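Search this site Type and press enter

A day at the Clotham studio open day

2018-04-14 | by Esi Alhassan

The bus to Clotham leaves you at a petrol station, and from there you walk beside a long brick wall until you find the gate. I was early, but the queue was already past the bicycle racks. The studio opens its doors to the public only once a year, and last July it was closed for repairs, so many people had waited a long time for this.

Our group was led by Belmiro Baptista, who has worked here as a sound editor since before the new stages were built. He speaks softly and the people at the back complained a little. He took us first to Stage Two, where they are finishing a sea adventure called Urance. The ship is only half a ship. From the front it is a proud thing with ropes and a painted name, and from behind you see ladders, sandbags and somebody's bicycle. I liked the back more.

After this came the stunt yard. Adom Nyarko fell for us three times from a platform six metres high, and each time he stood up and fixed his hair. A boy asked him if it hurts. He said that the falling is fine, it is the waiting in a wet costume which he does not enjoy.

The sound room was my favourite. Belmiro played us a fight from Clorar, the action film which was made here, first with no sound at all and then with the sounds added one by one. Without them the punches look slow and polite. He told us this fight has 129 separate sounds in it, and a good number of them are made with celery and an old leather coat.

I was less happy with the lunch. There was one counter, the soup was finished by noon, and the tables were outside in the wind — I ate a cheese roll standing up.

In the afternoon they showed Ackah in the small cinema, which has 246 seats, and all were taken. The director, Esi Dankwa, answered questions afterwards. She talked mostly about editing, and how she removed a whole chase because it made the ending feel tired. I think she was right, although I would like to see the chase.
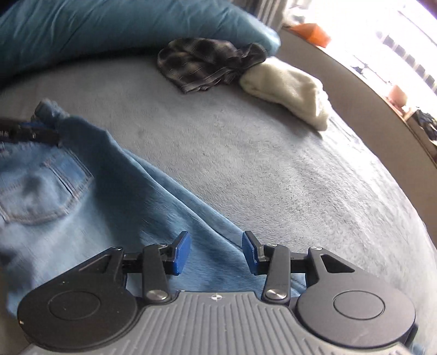

3 min read

The last bus back goes before the evening screening ends, so check the times if you plan to stay for it. Tickets for next year will be sold at the gate and by telephone.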